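Bottles, Bottles, Bottles: the Delska Street swap shelf

Posted 09/03/2023

So a few of you asked what I do with all the empties I drag home, and the answer is I wash them, line them up on the back porch and take pictures of them (yes, my family is very patient). I started in November after a trip to Durnthorpe, where there's a tiny museum of packaging over a hardware store, and I came home wanting to look at every juice bottle in the house. I only keep plastic. Glass is heavy and I've got 2 narrow shelves, which filled up faster than I'd planned!

Most of this batch came from the Boonchu grocery, plus a bag of odds and ends from the Tulavitz flea market. I've tried to put the brightest colors last, so keep scrolling.

A word on labels before we get going. I leave them on whenever I can. I used to soak them off and press them in a binder, but they curl, and a bottle with no label is a pretty sad thing to look at after a while. Sleeves that go all the way around are my favorites, then anything with a separate band up near the neck. Paper ones I could take or leave.

Caps stay on too. I like them ribbed, I like them chunky, and I really like them when they match the bottle. If you have spare caps in green or purple, please bring them by, I'm always short.

OK, color time. Orange first! 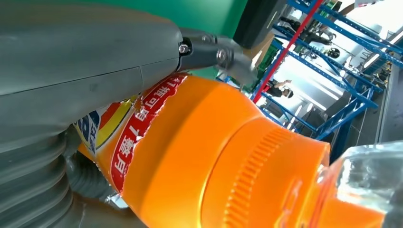
Orange all the way to the ridged screw cap, with a red band and white Chinese characters on the shoulder.

I love how shiny this plastic is, and there's a bit of blue and yellow on the label too. If you read Chinese and want to tell me what the band says, the comments are open. More next time, I still have a whole bag to sort and the yellows are looking good.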